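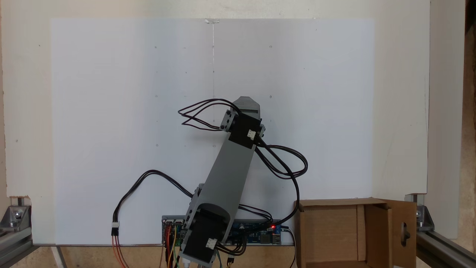 Can a robot tidy your room yet?

Maybe you were asked this morning to put your socks in the drawer. Maybe you thought: why can't a machine do it? It is a fair question, and many grown-ups ask it too. The short answer is: a little bit, sometimes, and slowly. The long answer is more interesting, so let us go through it.

First, what do we mean by a chore?

A chore is a small job that has to be done again and again. At home it can be washing the plates, folding the towels or feeding the cat. In a shop it can be filling the shelves, sweeping the floor or putting apples in a bag. Most people learn these jobs when they are young and then do them without much thinking. You can dry a cup and tell your sister about your day at the same time.

Because these jobs feel easy for us, we believe they must be easy for a machine. But a machine finds different things easy. A simple computer can multiply very big numbers before you have picked up your pencil. Ask a robot to pick up the pencil, and you may wait a long time.

What is inside a robot arm?

Your arm has bones, joints and muscles. A robot arm has stiff parts, which are called links, and between them it has joints that turn. In many small arms the turning is done by a servo. A servo is a motor that can be told where to stop. You can say to it "turn a quarter of a circle" and it tries to stop exactly there.

The servos need electricity and they need orders. Both come through wires. The orders come from a circuit board, which is a flat plate with many small electrical parts on it. The board does not always decide what the arm must do. Often a computer does the difficult thinking and the board passes the orders on, like a person who carries letters.

Try this with your own arm. Put your elbow on the table and do not lift it. Now move only your wrist and your elbow, and keep your fingers closed. How many things can you still do? You can push a toy. You can knock over a glass of water (please use an empty one). But you cannot button a shirt. A robot arm with few joints has the same trouble. Each extra joint lets it reach in a new way, but it is also one more thing to control.

Why is a sock so difficult?

Think about a wooden block. It has the same shape on Monday as it had on Sunday. If the robot knows where the block is, it can close its gripper at the right place and lift.

Now think about a sock. It can be flat, rolled up, inside out, or hiding in the leg of your trousers. When the robot touches it, it changes shape again. So the robot must look, touch, look again and make a new plan. People do this with their eyes and their skin together. Your fingertips tell you when the sock is slipping. A lot of robots have no feeling in their grippers at all, and must guess from what their camera shows.

Glass is difficult for another reason. You can see through it, and so can the camera. Wet plates are slippery and shiny. Eggs must be held firmly, but not too firmly. And the cat does not stay where it was.

Machines that already help

There are already machines doing chores, and perhaps you live with one. A washing machine washes clothes. A dishwasher washes plates. We do not usually call them robots, but they do a big part of the work. Notice what they leave for us, though. Somebody must put the plates in and take them out, and this part needs hands.

Robot vacuum cleaners can travel over a floor alone. They do well on a floor with nothing on it. They do less well when there are cables, toys or a long curtain.

In the town of Tritomthorpe there is a shop called Podano, which sells screws, paint and garden things. The owners wanted a machine to put small boxes on the shelves. They tried an arm from a company named Flesevico for two weeks before the December rush. When all the boxes were the same size and stood in a straight line, the arm worked nicely. When a box was lying on its side, the arm stopped and waited for help. It needed almost three minutes for a shelf that a shop worker fills in less than one. The shop has kept the arm, but only for one kind of box, and people still do the rest.

How does a robot learn a chore?

One way is to write down every movement. Go left, go down, close, go up. This is good when nothing changes, for example in a car factory where each part arrives in the same place.

Another way is to show the robot. A person moves the arm, or guides it from a distance, and the computer remembers what happened. Then the person does it again, with the cup a little more to the right, and again with a different cup. After very many turns the computer begins to find what is the same each time. It is a bit like how you learned to tie your shoes, except that you needed far fewer turns and could ask questions.

A third way is to practise inside a computer, in a pretend kitchen. A pretend cup costs nothing when it falls. But a real kitchen has crumbs and bad light and sticky jam, and a robot which was very good in the pretend kitchen can be quite bad in yours.

So, when?

It depends on the chore. Moving the same box from one place to the same other place: machines can do it now. Folding one towel on a clean table: some robots can do it, often slowly. Tidying a whole bedroom, with your books, your half-finished puzzle and a sock behind the radiator: this is still very hard.

Something to try at home

Put on a pair of thick winter gloves and close one eye. Now try to fold a T-shirt with two fingers of each hand. Ask a friend to move the T-shirt a little while you work. Write down what went wrong first.

Text: M. Soylu
Last changed: 18 November 2025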